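Last updated: 7 June 2022

Pettigrew Robotics Club Forum: Simulation Track, Egg Placement Task

Sơn Nghiêm wrote:
Members are reminded that simulation entries close in July. Each team of two may submit 18 runs, of which the best 6 are scored. The wrist view of the egg on the marble counter is attached for reference.
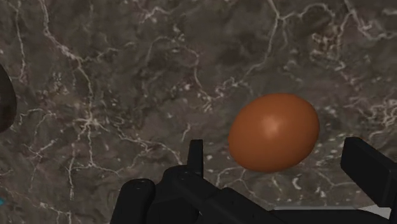
May a team change the grip force between runs?

Teams may do so, provided that each change is entered in the run log before the next run begins.

Lirko wrote:
I must disagree with the scoring rule. Keeping only the best runs rewards luck over steady work, and the median would be fairer to first-year students. I also request that the side view be accepted as evidence of placement, as it shows the gripper and the brown dish together.
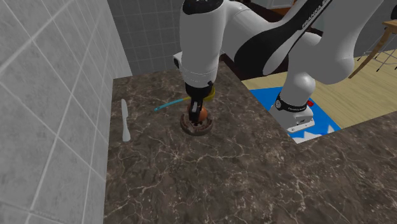

Zivska wrote:
The median would punish teams that use their early runs to test new settings. I support the present rule. I would ask, however, that dropped eggs be recorded in the log.

Sơn Nghiêm wrote:
Drops must be recorded. The scoring rule stands for this term.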